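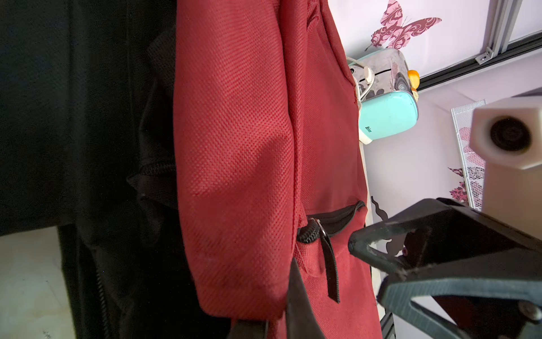
# The Little Van That Wanted to Be a Coupe

31 May 2020

Every car company has a drawer it would prefer stayed shut. Patar's is larger than most, and somewhere near the bottom of it, under the diesel convertible, lies the Lostum.

You have probably never seen a Lostum. Patar built it for three model years and sold it mainly to people who had come into the showroom for something else. It was a compact delivery van with two doors, a sloping roof and a rear spoiler, and the brochure called it a "sport hauler." The sport was hard to locate. So was the hauling, once you had met the roofline, which came down so sharply behind the seats that a refrigerator could only travel lying on its back, and refrigerators are not supposed to do that.

The idea began sensibly enough. Patar already had a decent small van, square as a shoebox and about as exciting, and florists loved it. Then somebody in product planning noticed that florists also went out in the evening. Why should a person own a van for the week and a coupe for Saturday night when one vehicle could disappoint them on both occasions?

The styling went to Ferraro, an outside studio best known for a run of handsome door handles. Ferraro was handed the floor pan, the engine and the windshield of the existing van and told to leave all three alone. Given those orders, the first clay model was a small miracle. It had hips. It had a crease down each side that caught the light. From the front three-quarter angle, with the wheels turned, it looked like something you might want.

The trouble was the windshield. Van windshields are tall, for the same reason that van drivers sit up straight, and you can't hide one behind a low hood any more than you can hide a door behind a doormat. The production Lostum therefore starts out as a van, changes its mind just behind your ears, and finishes as a coupe. Dealers were advised to photograph it from the rear.

I drove one last December, on a gray morning, on roads still shiny with salt. The owner had kept it in the original color, a mustard that Patar sold as Desert Gold. You climb up into it, and that is the first surprise. The second is the steering wheel, which lies nearly flat, like a bus driver's, but is wrapped in perforated leather and has a thick red stripe at the top to tell you when you're pointed straight ahead. I found this helpful more often than I'd like to admit.

It isn't slow, exactly. The little four-cylinder is happy at 40 miles an hour and willing at 60. Past that it makes a noise like a blender working on a spoon, and the cargo area, being one big empty steel box, passes the news along. The suspension was lowered 15 millimeters for the sporting effect. It was also still set up to carry crates, so over a pothole the Lostum does a small, stiff hop and lands looking embarrassed.

And yet I liked it. The clutch is light, the view out the front is magnificent, and the shifter has a long, loose, agricultural throw that makes every trip to the hardware store feel like an expedition. The view out the back doesn't exist. There's a window there, angled at the sky, useful for checking on airplanes.

Then there was the Kinetti.

The Kinetti was the option nobody ordered: a sliding cargo tray on electric rails, meant to glide out through the tailgate at the touch of a button and present your groceries to you. It took 30 seconds to extend fully. It took 40 to go back in, for reasons the owner's manual does not go into. It also had no sensor to tell it whether the tailgate was open, and several of the surviving cars have a dent in the rear panel, pushed outward, at exactly tray height. Collectors now treat the dent as proof of originality.

There are collectors, yes. They trade glove box latches by mail and argue about which batch of seat cloth itches less. Prices have crept up from nothing to slightly more than nothing. A clean one with a working tray will cost you the same as a good used lawn tractor, and the parts are easier to find for the tractor.

If you're tempted, look at the rear wheel arches first. Water runs down that lovely Ferraro crease and collects behind the trim, where it has been quietly eating the metal ever since. Check the tailgate struts, too, and keep your head out from under them while you do it. The engine will be fine. It came from the florists' van, and those are all still out there delivering flowers.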